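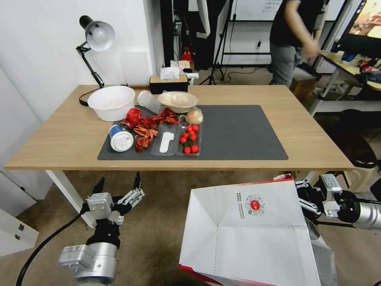 I signed up for the beginner bookbinding class in Sondthorpe because the pottery one was full. It ran for four evenings in December, upstairs from a yarn shop, and I went to all of them except the second half of the third, when I had to leave early to move my car.

The teacher was Judite Bettencourt. She has been binding books for a long time and does not talk much while she works, so you have to watch her hands. On the first night we folded paper. That was the whole night. I used a bone folder for two hours and had a blister on my thumb by 8:30. Paper has a grain, like wood, and if you fold against it the crease looks ragged and the book never wants to close. I folded my first stack against the grain and had to start over.

The second night was sewing. We used waxed linen thread and punched holes with an awl and a cradle Judite had made out of scrap board. I have hemmed curtains and I figured this would be close to that. It isn't very close. The tension has to stay even through every section, and if you pull up instead of along the fold, the thread tears the paper. I tore 3 sections. Chih-ming Chiang, who sat across from me, tore none, and he was also done before the rest of us. He has built model ships for years, which helps.

My book came out at 94 pages. It was supposed to be 100, but I was tired of folding and I miscounted somewhere, and the math on that still doesn't work out, because sections come in fours. I think one leaf fell out. I haven't found it.

Covers were the part I had been looking forward to. I brought a piece of green cotton from an old dress, and Judite showed me how to back it with thin paper so the glue would not soak through. It soaked through anyway in one corner -- too much paste on the brush. She said to let it dry under weight and leave it alone. I put it under two dictionaries and a cast iron pan at home and looked at it four times before morning.

The spine is slightly crooked. It opens flat, though, and I've been writing in it with a regular ballpoint and nothing has come loose so far.

A few things for anyone thinking about taking it: the supplies are included except for cover fabric. Bring an apron. The stairs are steep and there is no elevator. Parking on the street is free after six but it fills up.

Judite is doing a box-making class next and I put my name on the list. I also bought my own awl and a small jar of paste, and I have enough paper left over for two more notebooks, maybe three if I make them thin. The first one is going to my sister, who has already asked for blue.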